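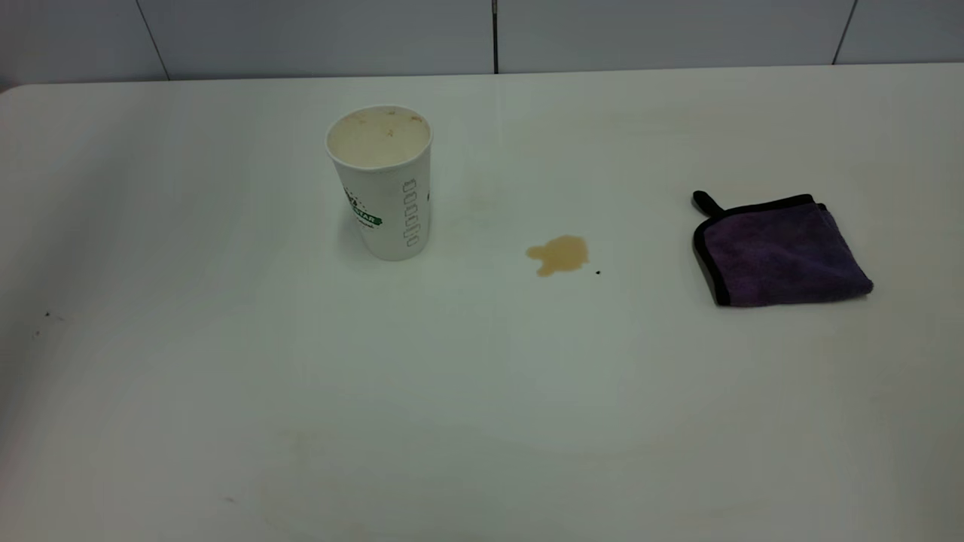

The microfiber cloth has had a very good run for something that is mostly plastic fluff. It is sold as the one tool that will do the whole house, with water and nothing else, and it has picked up the sort of following that used to belong to cast-iron pans. I wanted to know how much of this survives a plain household mess, and by that I mean one like the little tan puddle on a white tabletop, with a used paper cup on one side of it and a folded purple cloth on the other. There is a paler, yellowish stain between the cup and the spill, and a few dark crumbs off toward the left edge. Three kinds of dirt, then, and one cloth that is supposed to handle them all.

I have been suspicious of cleaning claims ever since a cousin sold me a mop. So I spent most of September reading packages and ruining towels, and I called Verna Mercado, who ran the cleaning crews for an office building in Sendelthorpe for 15 years and now trains other people to do it. She doesn't sell anything, and she was eating lunch while we talked, which I took as a good sign.

Her first point was that most people wipe too early and too hard. A milky drink is water, fat, sugar and a bit of protein. Go at it with a dry cloth in a circle and you get a thin film over four times the area, which dries clear and goes sticky by dinner. "They make the spill bigger and then they're proud of it," she said. She lays the cloth flat on the puddle, waits for a slow breath, and lifts it straight up. Only then does she wipe, from the outside in.

Fine. Would a paper towel do the same?

For the puddle, yes, more or less. I tried it at home on my own white table, with coffee and half-and-half, and for a fresh spill I could not tell the two apart by eye or by running a finger over the surface. The cloth held more and I used only one of it. The paper towel went in the trash and I never had to think about it again. The people who write the packaging don't dwell on that second advantage.

The old mark was another matter. I let a ring of coffee dry overnight and came back to it at breakfast. A dry microfiber cloth did nothing at all to it, whatever the sleeve said. A damp one took off most of it after a good deal of rubbing, and so did a damp square of old T-shirt. A drop of dish soap on either one finished the job in seconds. I came away with more respect for dish soap.

Crumbs are where the cloth earns some of its reputation. A plush pile grabs small dry bits and hangs on to them, where a smooth cotton rag tends to push them along to the edge and then onto the floor. The trouble is that it hangs on to them afterward too. Mercado's trainees are told to shake the cloth out before it goes anywhere near liquid, and she says they forget constantly. Crumbs in a wet cloth turn to paste, and a hard bit of grit in a soft cloth can still scratch a glossy surface.

Then there is the price. I bought two kinds for this. The Vulum came in a pack of 10 and was thin enough to see daylight through. The Devadiga was one thick cloth with a stitched border and a hanging loop, and it cost more than the entire Vulum pack. The thick one soaked up more in a single pass. It also took until the next afternoon to dry over the faucet, and by the second evening it smelled like a locker. The thin ones were dry by bedtime. For a kitchen table I would take the thin ones, and I say that as someone who liked the feel of the expensive one a great deal.

The loop is a good idea, mind you. A cloth folded into a neat square looks tidy on the table and dries badly, and a damp folded cloth is a fine place for things to grow. Hang it open. Mercado is firm about this – firmer than she was about anything else, including which brand to buy, a subject that bored her.

Washing is the part I would have gotten wrong. Fabric softener coats the fibers and leaves you with a cloth that slides over water. High dryer heat can flatten the pile. Cotton towels in the same load shed lint that you will be picking off for weeks. Mercado washes hers warm with a plain detergent, by themselves, and her oldest had been through 61 washes when she stopped keeping a tally. She had been writing them down for her old employer, who wanted to know when to reorder.

I asked her about Plelomano, the spray everyone at my sister's house swears by for white tables. She said it smelled nice. I asked if it worked. She said it was nearly all water, and water works.

My own table is clean at the moment, apart from one dull patch I made by scrubbing at the dried ring with the rough side of a sponge before I remembered I was supposed to be testing cloths. It shows up when the light comes in low after four. The Vulum pack is under the sink with nine left in it, and the Devadiga has gone out to the car, where it does the inside of the windshield very nicely.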